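Support > Trukby Stock > Imports and exports > Ticket 202

Search tickets and articles

2022-09-26, posted by backroomdesk

Subject: Import stops at row 124 and the accent in Bíró comes out as junk

Hello all, and thank you in advance for reading, because I know I tend to go on a bit. We run a small home goods shop and have used Trukby for our stock list since April. Until last week I had hardly a thing to complain about. I export the supplier list from Jater, tidy it up in my spreadsheet, save it as a CSV file and bring it into Trukby, and then Clodero picks up the new prices for the website overnight.

The new list has 700 rows. The import runs happily up to row 124 and then stops with the message "Field could not be read." Everything before that comes in fine, except that any item in the Bíró range has two odd characters where the í should be and two more where the ó should be. The range name also appears in our web addresses, so I would dearly love to get this right before Clodero publishes the whole lot. 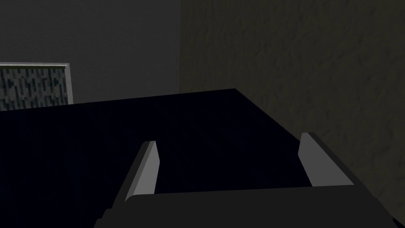 What I have tried so far, in the order I tried it:

Logged out and back in. Same result.

Used a different browser, with the saved files cleared out first. Same result, and it took me half the morning to remember all my passwords.

Deleted row 124 altogether. The import then stopped at the row that had moved up to take its place, which made me think the trouble was a little further back than the message says.

Split the list into smaller files of 200 rows. The first one stops in the same spot. The second and third go through, still with the funny characters. I didn't try the last ones.

Retyped the word Bíró by hand in one cell, in case the copy from Jater was bad. No change at all.

Update, same day, after lunch

Support wrote back very quickly (thank you!) and asked me to open the file in a plain text editor and look at the item notes. Sure enough, the note on row 123 has an opening quotation mark and no closing one. It was an inch mark, typed after a drawer width. Trukby was reading everything after it as one enormous note. I took the inch marks out and wrote "in." all the way down the column.

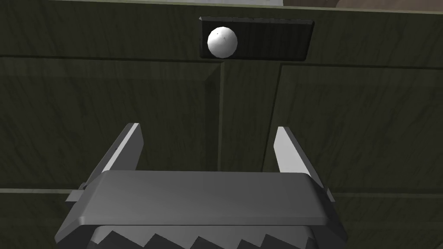

Drawer front in dark green with a round white knob.

The import now reaches the last row without a murmur. The accents were a separate matter. My spreadsheet had been saving in its older Western format, and Trukby expects UTF-8. There are two CSV choices in the Save As box, quite far apart on the list, and I had been picking the first one for months – we just never carried anything with an accent until Bíró came along.

I saved again with the UTF-8 choice, ran the import with "Update existing items" ticked, and the names are correct in Trukby.

Still open: Clodero has kept the old garbled web addresses for the items that went over last night. The names on the pages are right, but the links are not. Should I rename them one at a time, or is there a way to have them built fresh from the item name? I would rather ask than press the Rebuild button and find it has undone our sale prices too.

Status: Waiting on support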